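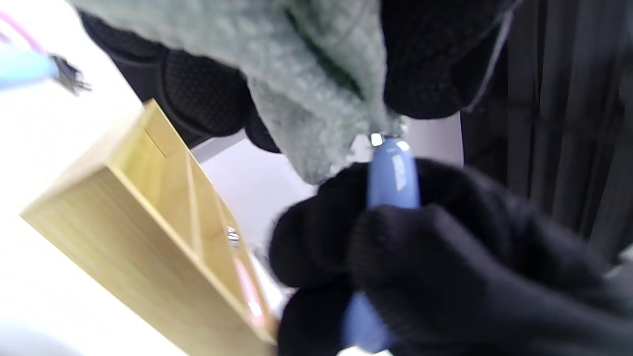

Frequently asked questions about visiting and supporting Serelau Animal Park

We collected the questions which visitors send us most often by e-mail or ask at the ticket window. If you do not find your answer, please write to the visitor office. We answer in English and Spanish, usually in a few days.

Opening and tickets

When is the park open?
The park is open every day from 9 in the morning. In summer we close at 7 in the evening, and from November until the end of winter we close at 4. The last entrance is one hour before closing. Please do not come much later than this hour, the park is large and you will have to hurry past the lemurs.

Do I need to book before I come?
No, but it is better in school holidays. We let in up to 2,000 visitors on one day, and on warm days in the holidays we reach this number before lunch. With a booked ticket you can enter at any time of the day.

Can I leave the park and come back?
Yes. Ask for a stamp on your hand at the exit. The stamp is valid only on the same day.

I have an annual card and I lost it. What should I do?
Go to the ticket window with a document that has your photo on it. We will print a new card. The first new card is free, for the next ones there is a small charge.

Getting here

How do I come by public transport?
Take the regional train to Istport and then the green bus from the front of the station. The stop is called Animal Park and the ride takes 20 minutes. The bus driver does not sell tickets, so please buy one from the machine on the platform.

Is there parking?
Yes, next to the main entrance. It is free for annual card holders. When the parking is full we open the meadow on the other side of the road, but after strong rain the meadow stays closed.

Is the park good for wheelchairs and strollers?
Most of it is. The path to the otters is steep and has loose stones, and we recommend to go there from the side of the restaurant, where the path is longer but flat. The treetop walk has stairs only. We are sorry for this and we hope to change it when the walk is rebuilt. You can borrow a wheelchair at the entrance, please call one day before.

Animals

Why can I not see the red pandas?
They are usually there, but they sleep high in the tree for most of the day. Try again in the first hour after opening or in the late afternoon. On hot days they may also stay inside, and the inside room has no window for visitors.

Where did the old pair of lynx go?
The female, Zima, moved to another park as part of a breeding program. The male is still with us. He lives now behind the deer forest in a bigger enclosure, which has more places to hide, so you will need some patience.

Do the animals stay outside in winter?
It depends on the species. Camels, wolves, and snow leopards are outside all year. The meerkats, the tortoises, and the small monkeys have heated houses. The monkeys can choose by themselves - there is a small door that stays open when it is above freezing.

May I feed the animals?
Only the goats and sheep in the farmyard, and only with the food from the box there. Bread makes many animals sick, also ducks. Please explain this to your children before you come in.

When are the feeding times?
Penguins at 11 and at 3, otters at 1, pelicans at 4. Predators are not fed at fixed hours. Haoran Fan, our head keeper, changes their times on purpose so that the cats do not walk up and down by the fence waiting for the food.

What do you do with an animal that dies?
Each animal is examined by our veterinarian to find the cause. Sometimes a museum or a university asks for the skeleton. We announce the death of well known animals on the news page, usually after some days, when we have the results.

I found an injured wild bird. Can I bring it to you?
Unfortunately we cannot accept wild animals, as they can carry diseases to our own birds. Please call the wildlife station in Istport. Put the bird in a closed cardboard box with air holes, keep it in a quiet place, and do not give it water into the beak.

Adoption and support

How does the animal adoption work?
You choose an animal and pay for a part of its food for one year. You receive a certificate, a photo, and two free tickets. Your name is written on the board near the enclosure if you agree to it. You cannot take the animal home or enter its enclosure, although we are asked for both.

Can more people adopt the same animal?
Yes. Our oldest tortoise, Zhong, has the most adoptive parents of all.

How much of my donation goes to the animals?
Donations are kept on a separate account and are spent on enclosures, food, and medical care. Last year we received 3,067 single donations. The largest part was used for the new penguin pool, together with support from the company Neteck, which paid for the water filter.

Do you accept things instead of money?
Sometimes. We are happy about untreated branches with leaves, hay, clean fire hoses, and thick ropes. We do not need cooked food, stuffed toys, or old bread. Please ask first, our storage is small.

Can I work with you as a student?
We offer places for a practical stay of at least 3 weeks. You must be 16 or older and vaccinated against tetanus. Please send a short letter to Violeta Escobar in the education office and write which weeks are possible for you. Places for the summer are taken early.

Rules

Are dogs allowed?
Yes, on a short leash, but not in the farmyard, the walk-in aviary, and the animal houses. Dogs need a ticket too.

Can I fly a drone or use a flash?
Drones are forbidden over the whole park. Please turn off the flash in the night house and in front of the owls.

Last updated: 28 September 2021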